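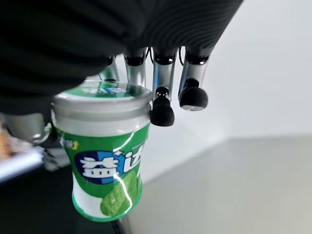
Wrist view, gum bottle held between thumb and fingers.

Teleop demos: thumb closes late, policy drops the bottle
Posted by wumusis_lab, February

We are collecting demonstrations by remote control for a shelf restocking task (bottles and chip canisters, steel table next to a retail shelf). The operator wears Piltemby gloves, the hand has four fingers plus thumb. I have 152 demos. The trained policy reaches the gum bottle fine, then closes the four fingers before the thumb has arrived and pushes the bottle over. The operator does not have this problem. Commands and joint states are logged at 40 Hz, images at 28 fps. What should I check first? 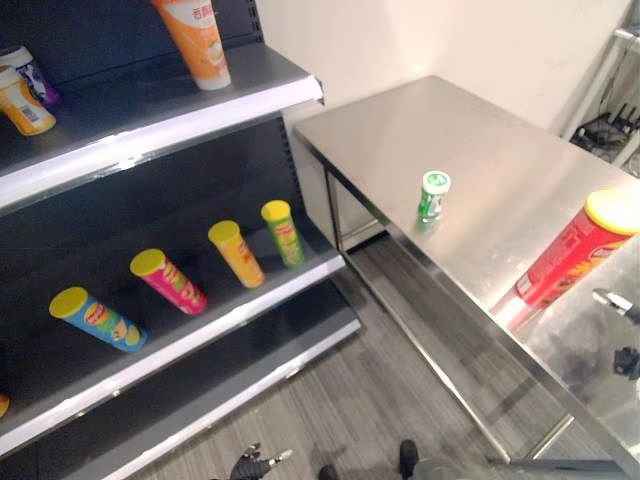
Head camera. Shelf on the left, table with the gum bottle and the red canister on the right.

Answer 1
Driss Erraji

Check which signal you are training on. If the action label is the measured joint position, the policy learns where the hand was and the contact force disappears from the data. Use the commanded position. When an operator squeezes a rigid bottle, the command goes past the surface and the measurement stops at it. The gap between the two is your grip.

Second, the two rates. 40 and 28 do not divide. If your export script pairs every image with the next command in the file, the offset changes from step to step. Resample both to one clock using capture timestamps and not write timestamps. On our Ansah setup the write timestamps were late by a varying amount and the thumb was the joint that suffered, it has the longest travel.

To measure the delay, record a short clip with the hand open and nothing in it, and have the operator flick only the thumb. Step through the wrist images and find the first one where the thumb moves or smears. Compare with the first change in the thumb command. Repeat ten times or so. 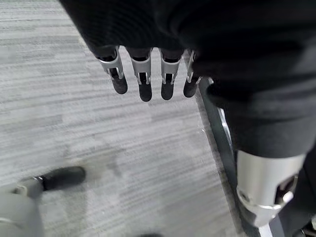 Wrist view, hand open over the floor. Thumb blurred at lower left, four fingers mostly sharp.

A blurred thumb is usable for this, you only need the onset. It is less good as training input, so shorten the exposure if the lighting allows.

Answer 2
wisia_user

more demos. we had 988 before ours was any good

Answer 3
tk_bench

Agree with Driss on commanded vs measured. Also check the glove calibration for the thumb separately. Piltemby has its own page for it in the settings and the default range is too short for small hands, so operators learn to over-rotate. Different operators then give you different thumb timing for the same grasp. Split your demos by operator and plot thumb command against index command for the last second before contact. If the curves form separate groups, recalibrate and redo the worst group.

Comment from wumusis_lab: It was measured position. Re-exporting now, will do the flick test after.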